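Skurelberg Desk Rack, from Prokiston

We've been folding card into useful shapes for 3 years now, and the Skurelberg is still the one we reach for ourselves.

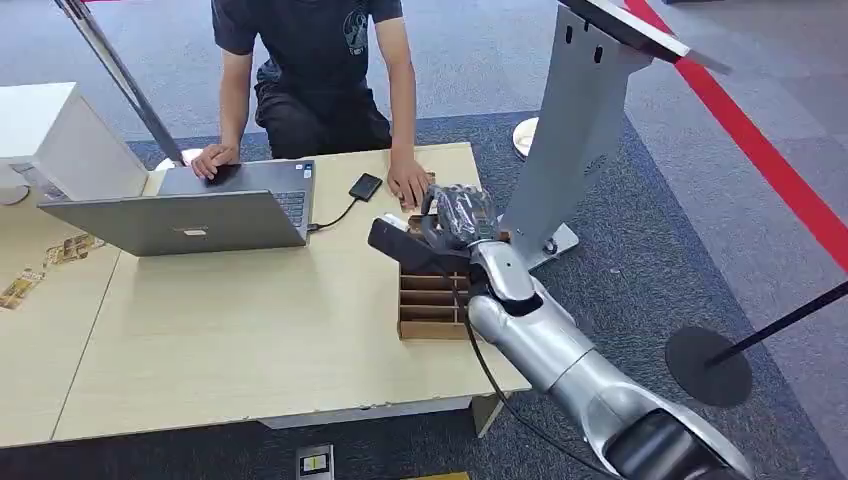 Post, receipts and odd notebooks do have a way of spreading, don't they? The slots lie flat, one above another, so you can keep the rack at your elbow while you work, with the laptop and its little drive still comfortably on the same table.

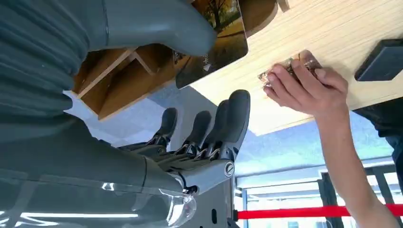 It arrives flat, and the folding is rather soothing with a cup of tea! Each slot takes 67 sheets of ordinary paper.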